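Section 4. Setting Up the Bin-Picking Station
Toltton Robotics Club - Station Guide
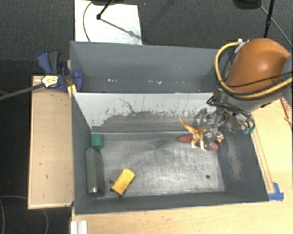
Erdal Oral asks that teams read this section through once before anyone powers up, even those who ran the station last season. The order of the steps has changed since February.

4.1 Before power-up

1. Check that the clamp holding the two bin compartments is tight. Push the front bin lightly from each side. It should not shift.
2. Follow the yellow cable and the black cable along the arm by hand. Both need slack through the full swing.
3. Empty the rear compartment. It is the drop side for the Guillot task.
4. Place the practice objects in the front bin. Mix shapes - a toy animal, a block and a cylinder make a fair starting set. Let them lie at odd angles.

Note: The bin floor is scratched and shiny. Glare can throw off object detection, so turn off the lamp nearest the bench.

4.2 First run

5. Release the emergency stop and start the Emon controller. Wait 30 seconds.
6. Home the arm. Keep hands off the tabletop until it stops.
7. Set the gripper force to 2 on the controller dial.
8. Load the practice script and run 2 picks at slow speed with one student at the stop button.
9. If both picks finish without an error, go to normal speed.

CAUTION: Never reach into either compartment while the controller is on. Press the stop first, then move the object.

CAUTION: Toy tails and legs can catch in the gripper linkages. If one jams, power down and free it by hand. Do not open the gripper from the software.

4.3 Logging

Save each run under your team name. The log holds 500 picks and then overwrites the oldest, so copy it off before the Brarnanlow meet. Dima Zoubi has the password for the shared drive.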